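Teaching a Gripper to Fold: What We Learned from Collecting Our Own Examples
Student project report
Apr 3, 2018
4 min read
12 shares | 3 comments

When we signed up for this project we pictured ourselves spending most of the term on the learning side, tuning things late at night and watching curves go down. As it happened, the bulk of our hours went into gathering examples, and I have come to think that was the best part of the whole thing (my back may disagree, after so many evenings bent over a bed).

Our plan was a simple one. We wanted a model that looks at a garment through a camera near the fingertips and suggests where to grip next. For that we needed many short recordings of people handling clothes with the same kind of hand-held gripper, which we built from the Tenard plans the lab already had. The target we wrote down in the proposal was 2000 recordings. By the time of this report we have 800 that passed our checks, and another 400 waiting to be looked over.

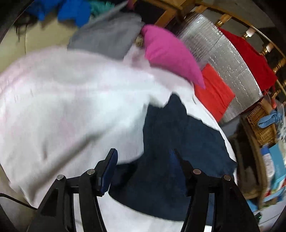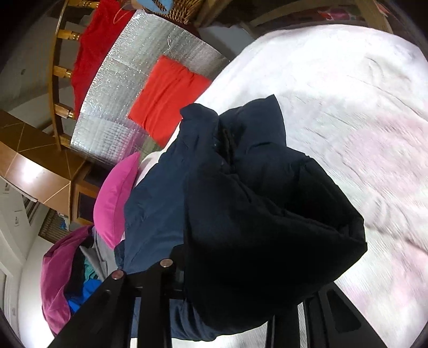
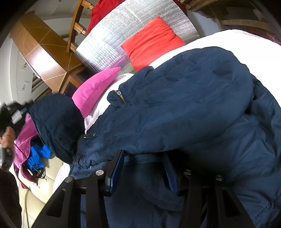

Dark clothing gave us more trouble than any other group in the set. Our first labeling tool, Prostbridge, asks you to click on the point where the fingers should close, and with T-shirts and towels that went along quite happily. With the padded navy jacket on the white bed it was another matter, and two of us labeling the same recording would often choose different spots. A hood can look very much like a bunched sleeve when everything is nearly the same shade of blue! In the end we agreed to start from landmarks that stay recognizable however the fabric lies, and the short piece of zipper on the turned-out flap in the third picture is just the kind of landmark I mean. Once we wrote that rule into the labeling guide, our answers came much closer together.

We also talked for a long while about whether to tidy the rooms before recording. Our first 20 recordings were made over a bare lab table, and the model trained on those alone did poorly as soon as it saw cushions or patterned cloth. After that we left rooms as they were and put up with the slower labeling.

There is still plenty to do. The jackets need a second round of labels, and we would like to move everything from Prostbridge to Sæther, which handles recordings from two grippers at once. We hope to have the full set finished in July, together with a longer write-up of the training results for Tastivent, who kindly lent us the storage.

3 comments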